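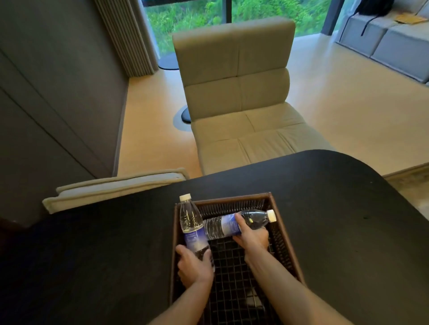

Keeping bottled water in baskets

Posted February 6, 2020, in Kitchen and Pantry

A shrink-wrapped case of water is fine until you tear it open. After that the plastic sags, the bottles lean, and a few of them end up rolling under the shelf. Moving them into a basket takes a couple of minutes and keeps them in one spot until they are used up. The same basket can go out to the table or the patio when people come over.

These notes cover picking a basket, loading it, where to keep it, and how to clean it.

Choosing the basket

Open wire floors work well for drinks. Water from a cold bottle drips through and does not sit in the bottom, and crumbs and grit fall out when you shake the basket over the trash. The drawback is that whatever drips through lands on the surface underneath. Put a tray or a folded dish towel under the basket on wood furniture.

A basket with a woven rim is easier on the hands than bare wire, especially when loaded. Run a finger along the inside of the rim before you buy. Staples and cut wire ends are often left sticking in toward the middle, where they scratch hands and tear labels.

Check the size of the openings in the floor. If you plan to stand bottles upright, the squares need to be a good deal smaller than the base of the bottle. With large squares the bottle rocks on one wire and falls over as soon as you take out the one next to it.

Rectangular beats round for this job. Bottles laid on their sides fit against straight walls, and two rectangular baskets will sit next to each other on a shelf with no gap.

Bring a bottle to the store with you. Lay it down in the basket both ways, lengthwise and across. If it fits across with a little room at the cap end, you can load in rows. If it only fits on a slant, pass on that basket.

How much weight

A half-liter bottle of water weighs a little over a pound. A dozen comes to around 14 pounds with the basket, and most light wire baskets can take that on a shelf but should not be carried by the rim at that weight. Lift from underneath with both hands, or take half the bottles out first.

For children, or anyone with sore wrists, four bottles to a basket is plenty.

Upright or lying down

Both ways work. It depends on how deep the basket is and how often it gets moved.

Upright:
Labels and caps are easy to see.
A bottle can be pulled out with one hand.
Needs a basket with sides at least half the height of the bottle.
Tips easily in a basket that is only part full.

Lying down:
Works in shallow baskets.
Stays put when the basket is carried.
A leaky cap will drip, so check that each one is tight.
Harder to get at the bottom layer.

A mix of the two is fine in a small basket. Lay one row flat along the bottom, caps all the same way, then stand a couple of bottles at the end where there is room. The ones standing get used first.

When you lay bottles flat in two layers, turn the second layer so the caps point the other way. The shoulders are narrower than the bodies, and alternating them keeps the top layer from sliding.

Loading, step by step

1. Set the basket on a firm table at waist height. The floor is hard on the back, and a sofa cushion is too soft.

2. Wipe the bottles if they came from a garage or store room. A damp cloth is enough. Dry them, or the labels will start to peel.

3. Check the caps. Any bottle with a broken seal goes to the plants or gets used the same day.

4. Put the first bottle against the far end of the basket and work back toward yourself. Use both hands, one to place the next bottle and one to steady the last. Dropping them in bends thin wire over time.

5. Turn the labels out if the basket will be on show.

6. Leave one space empty. A basket packed solid is hard to get the first bottle out of.

Older stock in front

Bottled water keeps a long time but it does pick up a stale plastic taste, more quickly in a warm place. Write the month you bought it on a strip of masking tape and stick it to the rim. Finish the basket before you fill it from a new case. If you must top it up, take everything out and put the new bottles at the back or bottom.

We did this badly for years. In June, when we cleared out the hall closet, there were 41 bottles in it from several different cases, some of them soft-sided and dusty. They went to washing the car and filling the iron. Since then we have bought one case at a time.

Where to keep it

Out of the sun. A windowsill or a glass porch will heat the bottles and fade the labels.

Away from strong smells. Thin plastic lets odors through, and water stored next to paint, gasoline, mothballs or laundry powder can taste of them. The shelf under the sink is a poor choice for the same reason.

Off a concrete floor if you use the garage. A board or a low shelf will do. Keep in mind that full bottles may split in a hard freeze, so bring them indoors for the winter if your garage goes below freezing.

Near where people drink it. A basket in the living room or by the back door gets used. One on the top pantry shelf does not.

In the refrigerator, a basket can act as a drawer. Measure the shelf depth first and take off about half an inch so the door shuts. Slide the whole basket out to reach the bottles at the back. Leave some space around it for air to move.

Taking it outside

For a yard lunch or a ball game, chill the bottles overnight and load the basket just before you leave. A wire floor will drip in the car, so stand it in a dishpan or on an old bath towel. Cover the top with another towel to hold the cold. This is good for an hour or so. For anything longer use a cooler and keep the basket for serving.

On an outdoor table, smooth dark tops show every water ring. Wipe under the basket when you pick it up and dry the spot with a second cloth. Hard water leaves white marks that come off with equal parts white vinegar and water. Skip the vinegar on stone.

Patio cushions should be moved off before you set a dripping basket on a bench or chair. The piping along the edges holds water longer than the flat part does, and that is where mildew starts. Stand a wet cushion on its side so that air can reach both faces.

Cleaning the basket

Shake it out every time it is empty. Every month or so, brush the wire with an old toothbrush and wipe it down with a drop of dish soap in warm water. Rinse the wire part only. Woven rims should be wiped with a damp cloth and left to dry in the shade – soaking swells natural fiber and it may come loose from the frame as it dries.

Rust spots at the corners can be rubbed with fine steel wool and touched up with a little enamel paint. Let the paint cure for several days before using the basket. If the rust has gone through a joint, throw the basket out or use it for something light like napkins.

Some baskets we have used

The Saltent wire tray is sturdy but heavy even when empty, and the sides are low. Good for bottles lying down.

Fatetti makes one with a cloth liner. Take the liner out for drinks or it will stay damp.

The Sinaga pantry basket is the right width for a 30-inch shelf if you buy two. Ours has lasted well, though the rim has started to unravel at one corner. A dab of wood glue and a clothespin overnight held it.

Elus sells a set of three that nest. The smallest is too short for water bottles and we keep dish towels in it.

Empties

Keep a second basket or a paper bag next to the first for empties. Squeeze the air out and put the cap back on so they stay flat, unless your recycling service wants caps off. Return-deposit bottles should not be crushed, as many machines will not read a bent label.

Related pages: Drying wicker after rain. Shelf liners that stay put. What to do with leftover ice.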